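Jurnard Cell: setup and maintenance notes

README for the simulated kitchen cell used in the Bulik project, Undasbridge site.
Last edited Sun 31 March.

What this covers

These notes are for whoever has to load the cell, check it, or fix it after a change to the assets. They do not cover training or evaluation. For those, see the README in the parent folder.

The cell is one robot arm and one appliance in a small room with a wood floor and a plain wall. Everything is rendered. The scene file is jurnard_cell and it loads with the Puma launcher, version 3 or later. Older launchers will open the file but ignore the joint limits on the appliance, so the doors swing through the cabinet walls.

Contents of the folder

scene/ has the room, lights and appliance model
arm/ has the arm model, gripper and mount
config/ has joint limits, friction values and home poses
episodes/ has recorded runs
checks/ has the scripts described below

There are 2509 episodes in the current set. Another 229 were pulled in August after the handle collision problem (see Known faults) and are kept in episodes/held. Do not merge them back in.

Setting up

Load the scene with physics paused. The arm should come up in its home pose with no contact reported anywhere. If there is a contact at load, the mount offset in config is wrong. Correct it there and reload. Do not drag the arm base in the viewer, as the viewer position is not saved and the next person gets the old value.

Set the appliance to closed and step the physics for a few seconds. Doors and drawers should stay put. If a drawer creeps, raise its friction value in small steps until it stops. Too much friction and the gripper slips off the handle on a normal pull.

Then run checks/reach. It moves the gripper to each handle in turn and writes the remaining error to a log. Look at the render as well as the log. The script compares frame origins, so it will pass even when the visible mesh has been shifted away from its origin. 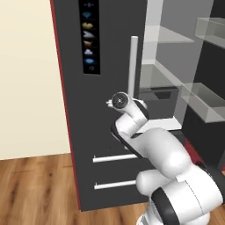
Gripper near the lower end of the vertical bar handle. The two horizontal drawer handles are lower down on the front.

The vertical handle is the one to watch. Its lower end is hidden by the gripper in this view, so a small offset is easy to miss. Switch to a side view before signing off the reach check.

The glass shelves and clear trays inside the compartment render as transparent but they are solid for collision. Leave them that way. If the renderer is set to its fast mode they may not draw at all, and the arm will seem to stop against nothing. Use the standard mode whenever you are checking clearances.

Regular checks

After any change to scene/ or arm/:

Run checks/reach and checks/limits.
Open and close every door and drawer by hand in the viewer.
Replay a few episodes from the start of the set and a few from the end.
Compare the final joint positions with the stored ones.

After a change to config/ only, checks/limits and the replay are enough.

Known faults

Handle collision. The collision shape for the vertical handle used to be one solid block, with no gap behind the bar. The fingers could not get behind it and runs ended with the door held by friction alone. The block has been replaced with separate shapes for the bar and its ends. If you bring in the appliance model from an old backup, you will bring the block back too.

Wrist flip. From some start poses the planner turns the wrist the long way round and sweeps the forearm close to the cabinet front. Narrowing the wrist range in config stops it, at the cost of two start poses that can no longer reach the lower drawer. Those poses are listed at the end of the limits file.

Control panel. The icons on the panel are part of the texture. They have no button joints and nothing happens when they are touched. Tasks that need a button press have to use a different appliance.

Log clock. Times in the reach log are simulation time. They will not match the file dates.

Reporting a problem

Include the launcher version, the config file you used, and the episode number if there is one. Attach the reach log even if it passed. A render from the side is more useful than one from the front for anything involving handles.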